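4. Colour marks on valves and pipes

4.1 What the residents look for

In the previous section we described how the fittings were listed in the 30 flats of the Flornelthorpe estate. We now turn to the question of colour. All residents who took part were asked the same thing at the start of the visit: "If you must close the cold water to this room, what will you turn?" The answer was given by pointing. Only after this did the interviewer ask why the resident had chosen this handle and not another one.

The reason we heard most often was the colour of the handle. Residents spoke of "the blue one" and "the red one" also in rooms where no handle was blue or red, and they then began to search for some small sign of the colour, for example a dot, a ring, a piece of tape or a stripe. It seems that the words come first and the looking comes second. One resident of the upper floor told Ustyna Kostiuk that she had never touched the valves under her basin, but that she was sure which was the cold one, "as it must be blue, they always are". Her two valves were both plain metal levers. She looked at them for some time and then asked if she could open the tap and feel the pipe with her hand.

This last method, feeling with the hand, is a good one and several older residents used it without being asked. It has however two weak points. It needs that the hot water is running and has had time to arrive, and it tells only about the pipe that is touched. In the cupboards which we studied, the pipes frequently cross before they reach the wall, so the warm pipe at the height of the hand is not always the one that stands over the warm valve.

4.2 Three places where colour is found

We found it useful to separate the places on which a colour can be put. We use these names in the rest of the paper.

The first place is the handle. The colour may cover the whole handle or only a small insert in the middle of a metal cap. The insert is easy to see from the front and from above, but in a low cupboard the person often looks from the side, and then the metal edge of the cap hides it.

The second place is the connector, by which we mean the hose or short tube between the valve and the tap or appliance. Hoses can carry a colour in the whole length or only a thin thread of colour in the cover. A hose is the part that is changed most often, and it is changed by many different people. For this reason we do not consider it a strong sign of what is inside. Two residents in our group had bought the hose that was the right length and had not thought of the colour at all.

The third place is the pipe. On white plastic pipe of the polypropylene type, which was used for the renewal of the estate, the sign is a stripe that runs along the pipe. In the material that we collected, a red stripe was read by the fitters as hot water and a blue stripe as cold water. The residents did not always see the stripe. When the pipe is put up with the stripe turned to the wall, there is nothing to see, and we noted this in both kitchens and bathrooms.

4.3 When the places are close to each other

The difficulty starts when the three places are near together and do not all say the same. Figure 3 shows such a view. The cap of the valve is chrome with a deep blue insert, the collar under it is a light blue, and the hose that goes down from the valve is light blue as well. Thus the handle and the connector agree. The white pipe which passes near the valve has a thin red stripe along its length.

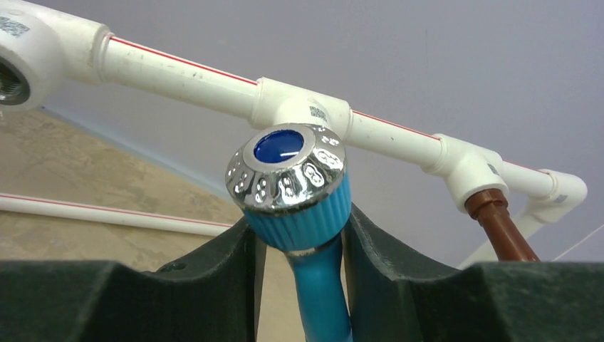

Figure 3. Valve handle with blue insert, ribbed collar and light blue hose; white polypropylene pipe with red stripe behind.

From one view like this it cannot be said if the pipe and the valve belong to the same line. A pipe can simply pass by. A fitter will follow the pipe with the eyes to the next joint before he says anything, and this is what Alper Değirmenci, who has worked as a heating engineer and who helped us to prepare the coding guide, did with every view we gave to him. He told us: "I do not believe the colour, I believe the joint." The residents did not follow the pipe. They gave the answer quickly, and when they were shown a handle of one colour and a stripe of the other, most of them trusted the handle.

We asked some of them what they thought about the stripe. The answers were of quite different kinds. A few said that the stripe shows hot water, which agrees with the use on the estate. Others took it for a trade mark of the maker, or for a line that helps the worker to keep the pipe straight. One man thought that red means "water under pressure" in general, and blue means "water that may be drunk". He had kept this belief through two changes of kitchen, and it had never caused him any trouble, as he had always closed the main valve for the whole flat before doing any work. We mention it here for the reason that a wrong reading may stay unnoticed for many years when the habit around it is safe.

The shape of the handle was also named, although less often than the colour. A round cap with bumps or hollows on the edge was liked by residents with weak hands, who said that the fingers do not slip. Levers were liked for another reason: one can see from the position of the lever if it is open or closed. With a round handle this can not be seen, and residents turned such handles a little in both directions to find out. In old valves this is not always a good idea, and at two visits the interviewer asked the resident to stop before the handle was moved.

4.4 How the views were coded

The whole collection holds 2095 views of valves, hoses and pipes. From these we took 400 for close coding. A view was taken only if at least two of the three places of colour were in it. Inna Pavliuk and Roksolana Lytvynenko coded the views separately, each with the same guide, and afterwards they sat together and spoke about every view where they had written different things.

The disagreements were mainly of three sorts. Light blue was sometimes written as "grey" when the lamp in the cupboard was weak. Metal caps reflect the things around them, so that a cap beside a red handle could be written as reddish. And the stripe on the pipe was missed when there was dust or old paint on it. After the first round we added to the guide the rule that the coder must write down "stripe not seen" and may not write "no stripe", as these are different statements and the first version of the guide had mixed them.

We did not try to judge from the views if a line was really hot or cold. For the flats where we had permission, this was checked later with a contact thermometer by a fitter of the Kravchuk company, and the results of that check are given in Section 5. In the coding only the colours and their places were written. Where a cap had an insert, the colour of the insert and the colour of the collar or body were written in two columns. This made the table longer, but in an earlier trial in February we had used one column for "handle colour" and were afterwards not able to say which part of the handle was meant.

The labels that residents had added themselves were coded in a separate list. They were mostly paper tags on a string, words written with marker on the wall, and coloured tape. We had expected the tape to follow the usual red and blue, but green and yellow tape was also met, and here the meaning was known only to the person who put it there. A young couple had taken over their flat with a yellow tape on one of the valves under the sink. They had never removed it and had never learnt what it meant. The next-door neighbour believed that it marked the valve of a dishwasher that the former tenant had sold.

4.5 Remarks on the wording of the questions

A small difficulty came from our own language in the interviews. The question used the words "close the cold water", and the word "close" was understood by some residents as to close the tap at the basin and not the valve below it. Antonina Bondarchuk changed the wording after the first group of visits to "stop the cold water from coming to the tap". The answers from before this change were kept, but they are marked in the table, and they are not used where we compare the rooms.

It was also necessary to agree what counts as a valve. In several kitchens an appliance had its own small stop on the hose, and residents with a washing machine often pointed to this first. For them it was the handle which they used in practice, while the valve on the pipe was something that "belongs to the house". We have kept both in the list, with a note which of them the resident had named first, and we come back to this difference when the question of responsibility for repair is treated in Section 6.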